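A Day at the Badawi Roastery Open House in Pisthorpe

Posted in Day Trips, Food and Drink

We had been meaning to go to the Badawi open house for years, and something always got in the way. One spring it was the roof, another it was my sister's move, and last year I had the dates written down on the wrong page of the calendar and found out when a neighbor came home with a bag of coffee and a big smile. So this April my husband and I packed a thermos (yes, I know, taking a thermos to a coffee roastery, but it was tea) and caught the early train on the Sendent line, which is the slow one that stops everywhere and is so much prettier than the drive.

If you have never taken that line, do sit on the left going out. The tracks follow the water for most of the way, and in the morning there are herons standing in the shallows looking like they are waiting for a bus. Pisthorpe comes up all at once after the second tunnel, with the old brick warehouses along the canal and the hill behind them. The station has a little bakery window on the platform that sells cheese rolls still warm from the oven. We had one each, and then we split another one on the walk, and I regret nothing.

The roastery is a fifteen-minute walk if you go straight there. We did not go straight there. There was a yard sale on the corner by the bridge and I came away with a jelly mold shaped like a fish, which then had to be carried around all day in my tote bag and looked after like a small child.

Badawi has the long warehouse at the far end of the canal, the one with the green doors. It was built for grain and then it held carpets for a good long while, and the building still has the hoist beams sticking out over the water from the grain days. The doors opened at ten and there was already a line down the towpath, a very good-natured one, with dogs and strollers and one man reading a paperback as he shuffled forward. You get a paper wristband and a tasting card with little boxes to fill in. Bring your own pencil. They run out of pencils early and you will see people writing with eyeliner.

The tour starts in the green store, where the raw coffee is kept, and I think this was the part I liked most. I had no idea that unroasted coffee smelled like hay. The whole room smelled like a barn in August, sweet and dusty, and the sacks were stacked on pallets right up to the windowsills. There is a chalkboard by the door where they keep the tally, and on the day we were there it said 1,183 sacks. Our guide let us put our hands into an open one. The beans are a sort of gray-green and much harder than you would think, and they rattle through your fingers like gravel. A little girl in our group asked if she could eat one and the guide said she could try, and she did, and she made a face that had everybody laughing, her included.

The guide explained how they check the sacks when they come in, pushing a hollow metal spike through the weave so that a few beans run out into a tray without anybody having to cut a stitch. Then they spread them on black paper under a lamp and pick out the broken ones. She had been doing it so long that her fingers went to the bad beans while she was still looking at us and talking. I would have been happy to watch that for an hour.

From there you go through a heavy curtain into the roasting room, and the difference in temperature is something. Take off your coat before you go in, because once you are standing in there with everybody else there is no room to wriggle out of it. The big roaster is a cast iron drum, painted dark red, and it came to them secondhand from a firm on the coast that was closing down. It is loud! You feel it through the floor as much as you hear it. Next to it stands a small one they use for samples, hardly bigger than a bread oven, and they ran a batch through that one for us so we could see the color change through the little glass window. First nothing happens. Then it goes yellow and smells of toast, then tan, then all of a sudden it starts popping like popcorn and the man at the controls stops chatting and watches it like a hawk.

A batch on the big drum takes up to 14 minutes, depending on what they are after, and he told us the last of those minutes is where all the arguments happen. He likes to pull the beans early. The lady on the afternoon shift likes them darker. They have been disagreeing over it for years, very cheerfully, and the regulars in town apparently know which shift roasted their bag by the taste of it. When he opened the door and the beans came tumbling out into the cooling tray with the arms going around, the whole crowd said "ohhh" at once, the way people do at fireworks.

After the roasting room you come out into the long hall, where the tastings and the stalls are, and this is where you want to slow down. Coffee people call it cupping when they taste properly, and there is quite a ritual to it. You smell the dry grounds, then the hot water goes on, and you wait. A crust forms on top. You push it back with a spoon and put your nose right down there as you do it, and only after that do you taste, with a slurp as loud as you can bear to make it. My husband, who was raised never to make a sound at the table, took a good while to get into the spirit of it. By the end he was slurping with the best of them.

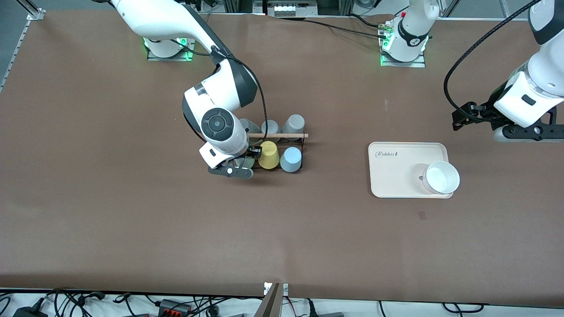
The slurping has a purpose, so don't be shy. It sprays the coffee across the whole of your tongue, and you do taste more that way, at least I did. We tried 3 coffees side by side. The first I would have called lemony. The second tasted like an ordinary cup of coffee, a very nice one, the sort you would want on a camping trip. The last was the strange one, all blueberries and something like red wine, and people either loved it or put the spoon down and walked off. I loved it. I wrote "jam!!" in the box on my card and then could not think of anything else to put.

There was a helpful sheet taped to the end of each table with words you could borrow if you were stuck, things like cedar and brown sugar and snap pea. I am a little suspicious of snap pea. But it was useful to have the list, and it got strangers talking to each other, which I always think is half the point of a day like this. We got into a long conversation with a couple who drive over every year with their own mugs in a picnic basket, and who told us where to go for lunch.

Before lunch, though, the stalls. Clakora had the corner spot by the stage with their spice cakes and their date syrup, and if you have only ever bought the syrup in the small jars at the supermarket, the big jars are a much better deal and they will let you taste from all of them. The one with orange peel is the one to get. They had a cardamom bun too, very sticky, with pearl sugar on top, and they were gone by early afternoon. Get there first and ask questions later is my advice. Next to them was a woman with secondhand coffee grinders, the wooden box kind with the drawer, all cleaned and oiled. I turned the handle on one of them and thought of my grandmother's kitchen so hard that I had to go stand by the window for a minute.

There was a talk on the stage at noon on brewing at home. I went in thinking I knew how to make coffee, having made it every morning of my adult life, and came out with a page of notes. Rinse the paper filter first. Let the grounds sit a moment with just a splash of water before you pour the rest. Don't keep your beans in the fridge, where they pick up the smell of whatever is next to them (onions, in our house). The speaker also said to weigh your coffee instead of using a scoop. I have tried it since and I grudgingly admit the pot comes out the same every day, where it used to be a bit of a lottery.

Lunch was where our new friends had sent us, a tiny place up the steps behind the roastery with checkered oilcloth on the tables and no printed menu. You get soup. It was split pea with a ham bone, and there was brown bread and a dish of pickled beets, and the window looked out over the canal and the line of people still waiting to get in. We sat there much longer than we meant to. The fish mold got its own chair.

In the afternoon we went back in for the packing room, which had been too crowded in the morning. It is a calmer part of the tour and I think some people skip it, but I would say go. The bags are sewn shut across the top with blue cotton thread on a machine that looks older than I am, and if you ask nicely they will let you stamp your own. I stamped mine crooked. It is sitting on the kitchen shelf now and I am fond of it.

A few practical things, as people always write in and ask. The wristband gets you in and out all day, so you can leave for lunch and come back. The ground floor is level and fine for wheelchairs and strollers, but the green store has a step at the door, and you should ask at the desk for the side entrance. Restrooms are at the canal end, and the line is shorter while the talk is on. Dogs are welcome in the yard and the hall, and there are water bowls, but they can't go in with the roaster. Parking is miserable. Take the train. Each household can buy 2 bags of the open house blend, which they only roast for the day, and the shop takes cards now, though the stalls were mostly cash.

If coffee gives you the jitters, and it does me after a certain hour, there is a decaf at the last table that was perfectly good, and the pitchers of water are there for a reason. I was sensible until the middle of the afternoon. After that I was not sensible, and I talked the whole way home on the Sendent train, past the herons and everything, while my husband nodded along with his eyes closed and a bag of beans on his lap that had the entire car turning around to see where the smell was coming from.

We have already asked our neighbor to come with us next April. She says she wants a fish mold too.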